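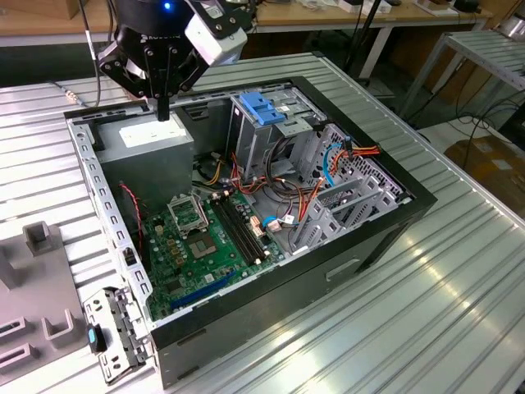

Unit 4 of the Damasceno project course covers part removal and insertion inside a desktop computer. Each team gets the bench for two sessions and works on one task from the list below. The target is a full tower lying on its side with the panel off, and the gripper works straight down into it. Reach is rarely the problem. Most of the difficulty comes from what is close to the part you want. The CPU socket stands open with its lever up, the two memory slots are a short distance to its right, and the power supply wires loop across the middle of the case. A path that looks fine in the planner can still drag a fingertip through those wires, so plan your approach from directly above and keep any sideways travel over the top of the case.

Read these notes before your first session. The safety sheet from Unit 1 still applies and is not repeated.

Tasks

Task A. Memory module. Pick one module from the fixture, carry it to the case and place it in either slot. The module must be straight in the slot before you push. Both clips have to be closed at the end. You may close them with the fingertips or let the push close them.

Task B. Data cable. Unplug one SATA cable from the motherboard and lay the free end outside the case. Pull on the plug and never on the cable.

Task C. Socket lever. Lower the retention frame and close the lever with no processor installed. Do not let the fingertips touch the contacts. A team that touches them stops the run and reports it to the bench assistant.

Task D. Power supply connector. Grip the main connector, release its latch and lift it clear. This is the hardest of the four and is graded with that in mind.

Setting up

Load the Skevlow workspace file first, then your own program. The workspace file holds the table height, the keep-out volumes and the home pose. Do not edit it. If you need a different keep-out volume, copy the file and give the copy your team name.

Home the arm, then move to the start pose above the corner of the case where the power supply is. All runs begin there.

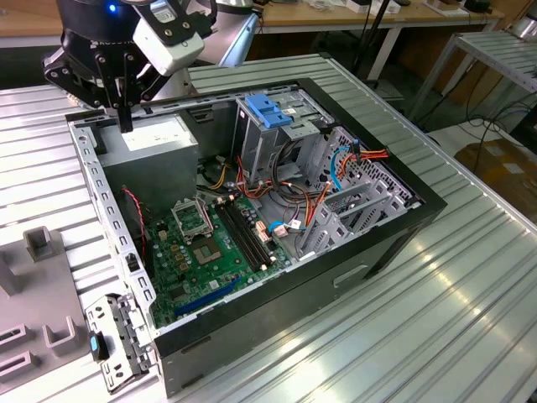
From the start pose, run your program once at 14 percent speed with the gripper open and the target height raised by 42 mm. We call this the air run. Watch the fingertips and the finger linkages both. The linkages are wider than the tips, and several teams in January planned only for the tips and hit the drive cage on the way down. If the air run is clean, lower the target height and repeat at the same speed. Do not raise the speed until you have two clean runs in a row.

The case is not clamped. If it shifts, your taught points are no longer good. Stop, run the locate routine again and check one known point before going on. The corner of a memory slot works well for this.

Force limits are set in the Rerby controller. Leave them at the values on the bench card for Tasks B, C and D. Task A needs a higher limit during the final push only, and your program has to set it back afterward. We check for this in the code.

What to hand in

Your program, the log from your best run, and a report of no more than two pages. The report should state which task you did, how you chose the grasp, and what went wrong in the runs that failed. A failed run that is explained well earns more than a good run with no explanation. Logs are saved under your team name on the course drive, folder 2444.

Reports are due 9 May 2025. Questions about the bench or the controller go to Bethel Birhane during lab hours. Bring your log with you.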